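Two months with a small oven on a folding table

The kitchen has been out of action since July, so most of what I eat now gets heated in a countertop oven.

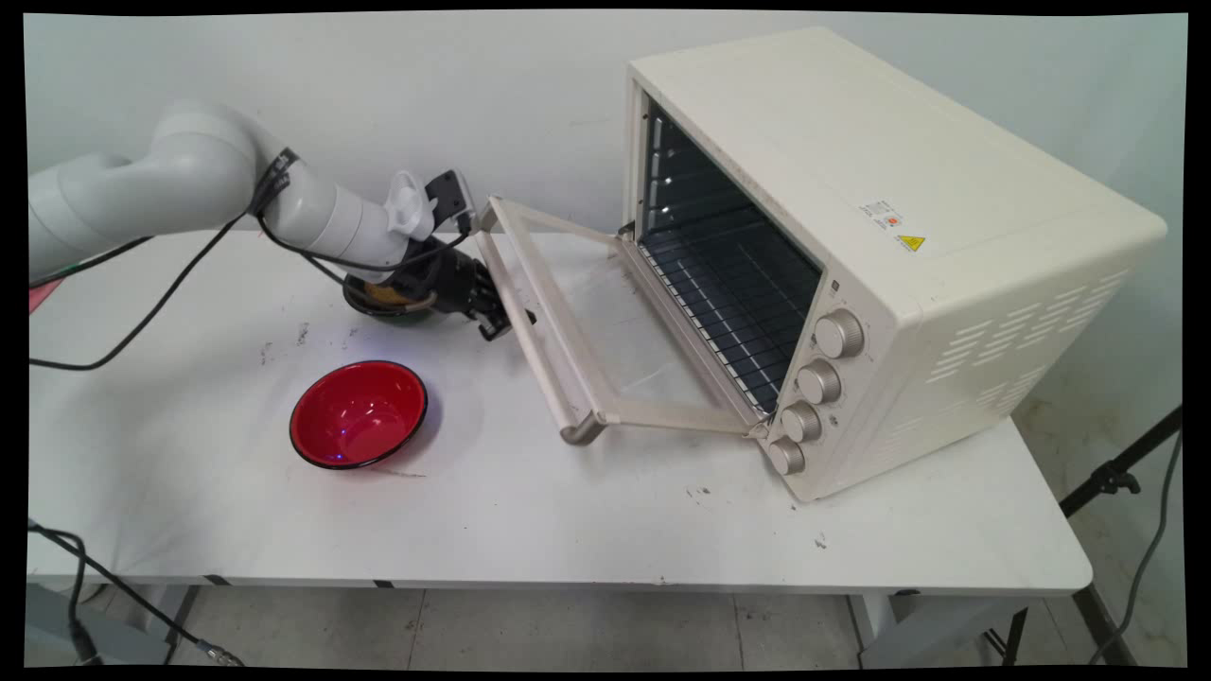
I had expected to live on sandwiches and the odd takeaway. The first week was more or less that. Then I started reading the manual properly and found I could do most weekday dinners, as long as I cooked for one or two and didn't try anything tall.

The table is a white folding one from Jellden. It wipes clean and it doesn't wobble, though I wouldn't lean on it. I keep the oven over to the right so there is space in front for the door to come down. The door takes up a lot of table when it's open. I forgot this twice and had to move everything with one hand while holding a hot dish in the other.

There are four knobs in a column on the front. I use two of them. I did mean to learn the others.

Bowls were the bigger problem. My usual ones are in a box somewhere under the dust sheets, so I bought a few from Cloketti in different colours. The red one has a thin black rim and is a good size for soup or cereal. The dark green one is what I use for leftovers. They are fine for serving but I don't put them in the oven, as the label on the bottom only says dishwasher safe. Anything going in gets cooked in an old enamel dish and tipped out afterwards.

What has worked: baked potatoes, if you start early enough. Sausages. Crumble in small amounts. Toast is slow and comes out darker at the back, so I turn it halfway through. Fish was a mistake in a room with one window.

The wire rack needs washing more often than I'd like. I soak it on Thursday evenings in the bath, which is the only thing in the flat long enough to lay it flat in. Crumbs on the floor of the oven I leave until it has cooled down, then brush them out with a pastry brush.

The worktops from Zorska are now due in two weeks. They were due in two weeks last time I wrote as well. When they arrive the plumber has to come back, and after that the tiles can go up. I'll put the costs in a separate post once I have the final bill.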